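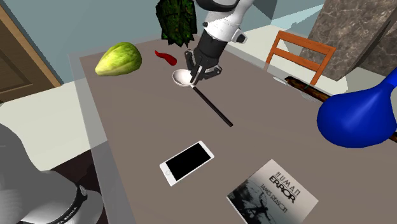

**Flelanden Institute for Domestic Technology**
September 19, 2018

1/ The Institute is asked most weeks whether a machine can yet be trusted with household chores. Our review of tidying and table-clearing tasks is now complete. The main points are set out in this thread.

2/ The short answer is that single steps are within reach and whole chores are not. Picking up one named item from a table is a step. Clearing the table, putting each item where it belongs and noticing what should be left alone is a chore.

3/ The review covered 500 attempts in simulation, followed by a smaller set on the bench at our Sikstead workshop. The tasks were chosen by Parveen Liyanage, who leads our household programme, and were fixed before any attempt was made.

4/ Kitchen tools deserve a post of their own. A ladle is harder to handle than it looks. Its weight sits at one end and its handle is long and thin. Held near the bowl, it is fairly steady, but the handle sweeps a wide path when the arm turns.

5/ On a table that also holds a phone and a paperback, that sweep matters. A person moving a ladle makes allowance for the handle without thinking. The arm must be given the full length of the tool as part of its plan, and in early attempts it was not.

6/ Vegetables were the next difficulty. A chayote and a small red chilli call for very different openings of the same two fingers, and neither has a flat side to hold. The arm did well with the larger item. With the chilli it often closed on nothing.

7/ Flat items remain the weakest group. A phone or a book lying on a table offers two fingers very little to take hold of. Methods exist, such as sliding the item to an edge before lifting it. We do not consider them ready for use with other people's belongings.

8/ Speed. Clearing a mixed table of 14 items took up to 20 minutes on the bench. An adult asked to do the same work was finished before the arm had put away its second item. We report this without embarrassment. A slow machine may still be of use to a person who cannot do the work at all.

9/ On simulation. Rehearsing a task in a rendered room is cheap and harms no crockery, and the Institute will continue to do it. Results obtained this way should always be labelled as such. Friction, soft goods and anything that bends are still poorly served.

10/ Several members have asked about shop-floor work. The position there is better. At the Unville packing site, the same few products arrive in the same trays all day, and an arm can be set up for them once. A kitchen table is never laid out the same way twice.

11/ Shop-floor results should therefore not be quoted as evidence about homes. We have seen this done in sales material and have written to the firms concerned.

12/ On errors. Our reviewers recorded dropped items, wrong items and items placed in the wrong location under separate headings. Members are asked to keep these apart in their own reports. A dropped spoon and a chilli put away with the medicines are different kinds of failure.

13/ The Munshi bursary will again support one student project in this field. The award is £890 and may be spent on parts, travel or bench time. Applications close at the end of February. Projects on flat or very small items are especially welcome.

14/ Advice to households remains unchanged. The Institute does not at present recommend any general-purpose arm for unattended use in a kitchen. Single-purpose machines, such as floor cleaners and dishwashers, are outside this review.

15/ Advice to small firms: before buying, ask the supplier to run the task on your own bench, with your own stock, in the disorder in which it usually arrives. Ask to see the failed attempts as well as the good ones.

16/ The full report may be requested from the Sikstead office in print or large print. Questions about method should be marked for the attention of Parveen Liyanage. Replies to this thread are read on weekdays.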